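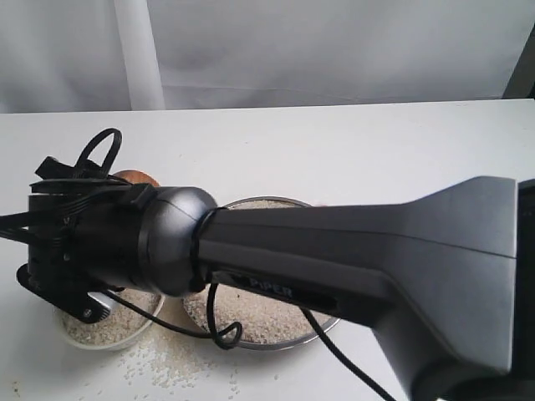

Illava dry goods bench: rice check, October

1. Tabletop clean before start. OK.
2. Scales zeroed, tested with the 100 g and 1000 g weights. OK.
3. Bowls free of chips and dents. OK, both.
4. Fill level below rim. Metal bowl nearly to the brim. Take 400 g out.
5. Loose grains cleared. Not done. Grains on the table below and between the bowls. Sweep up and bin, do not tip back.

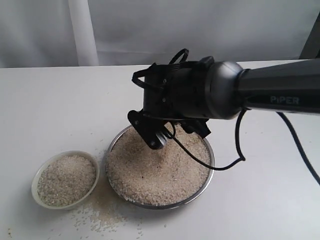

6. Sacks off the floor. OK. One Durkemeo sack has a split seam, retape.
7. Lids to hand. One missing, ask Werkanlow.

Recheck items 4 and 5 before 2 pm.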